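1/9/26

Gripper trials on the PC teardown cell, carried on from what we left on the whiteboard before the break. I finally got the whole morning with the bench to myself, so this entry is longer than it needs to be, sorry to whoever reads it next!

We have two sets of fingers to compare. The Ung pair are the stiff ones with the thin flat tips, and the Mestell pair are the soft ones with the ribbed pads that everybody likes to squeeze when they walk past. Same arm, same controller, same pick list for both, and I kept the closing speed the same too, although the Mestell people would like it slower (their note is in the blue folder, if it hasn't wandered off to Grudstead again).

Ung first. On the hard drives they were a pleasure. I ran 100 picks out of the fixture and back into it, and 13 went wrong, nearly all of them the same way: the tips touch down a hair too far over, the drive rocks, and the arm stops on force. I think that is my taught point and I plan to teach it again before blaming the fingers. On the SATA plugs they were better than I had hoped, because the tips go in beside the plug without dragging the next cable along.

Mestell after lunch. Lovely and gentle on the drives, with 6 misses in the same 100, and it forgives a drive that leans. But the pads are fat, and down inside a case they push on everything. I tried the memory modules twice and gave up, as I could hear the clip complaining. 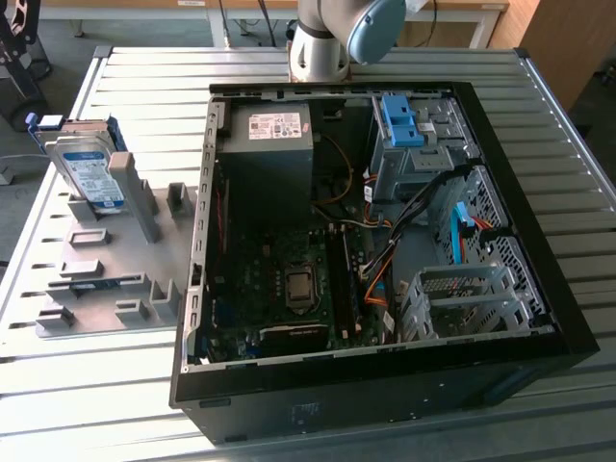

Jingyi Hao thinks I'm being unfair to the soft fingers, and that a narrower pad from the Prunutcombe shop would get down between the cables well enough to save us a tool change. Fair point, and I'd be glad to be wrong about it, so I've asked for a pair to be cut. They should be here in February.

Camera: left the exposure alone. The bare metal still flares a little under the ceiling lights, and the plug finder loses its mind when it does. A bit of diffuser film over the near light might do it.

To do: reteach the drive pick point, rerun Ung on the drives only, find the 2.5 mm hex key, and put the spare pads back in their bag.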